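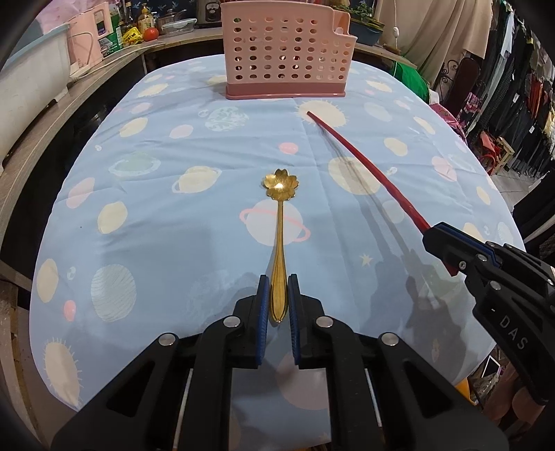 4.2 Task design and what the students made of it

The Urbonaitė module at Andcombe asks second-year students to collect their own manipulation data before they are allowed to complain about anybody else's. Each group picks a household task, writes a one-page protocol, and records demonstrations with a pair of hand-held grippers, one per hand. The group discussed in this section chose the sorting of cutlery, on the grounds that it looked easy. Their protocol allowed the two hands to work on different objects at the same time, so that one gripper could be closing in on the narrow end of a gold-coloured spoon while the other held a thin red stick well clear of the cloth's other contents, or at least that was the intention. In practice the second hand tended to wander. The protocol had nothing to say about where an idle or waiting hand should be, and the students filled this gap with personal style.

The choice of tablecloth was also left to the group. We had expected plain white. A light blue cloth printed with planets and suns was preferred, and we did not overrule it, partly on principle and partly through lack of an argument. Printed shapes do at least give the tracking software something to hold on to, whereas the plain grey desks in the Dusstead teaching lab had defeated it more than once. The cost was paid later, at the labelling stage, when one early segmentation model took a firm interest in the suns.

Objects were laid out by hand before each demonstration. The protocol says "scatter naturally", a phrase that four drafts failed to improve. Žukauskas, who supervised the sessions, noted that what people produce when told to scatter naturally is a fan, with the handles all pointing helpfully at the person who is about to pick them up. Figure 3 is typical.
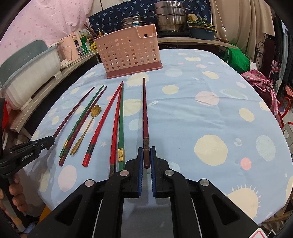 Figure 3. A layout from the sorting task: chopsticks and a flower-bowled spoon, thick ends of the chopsticks towards the operator, perforated pink basket behind.

Two properties of such layouts matter for the results in Section 5. The first is contact between objects. Where a green chopstick lies tight against a maroon one, or the tips of several meet in a narrow V, the gripper has very little room to get a finger in, and operators put these off in favour of anything standing by itself. A policy trained on the recordings learns the same habit, including the putting off. The second is the mixture of shafts. Twisted, faceted and banded chopsticks were used together, and the students treated them as a single class called "stick". We let the label stand, having no wish to reopen the file.

The group recorded 400 demonstrations, of which 335 passed the check described in Section 3.4. Most rejections were for lost tracking. A further 6 were removed at the request of the operator, who gave no reason and was not pressed for one. From the accepted set, 60 were held out for testing, chosen by Kalniņš with a random seed that he has since written down.

Marks were awarded under the Dostton scheme, which rewards the written protocol more heavily than the trained policy. Several students considered this unjust. Their objections were well organised, clearly expressed, and a good deal longer than their protocols.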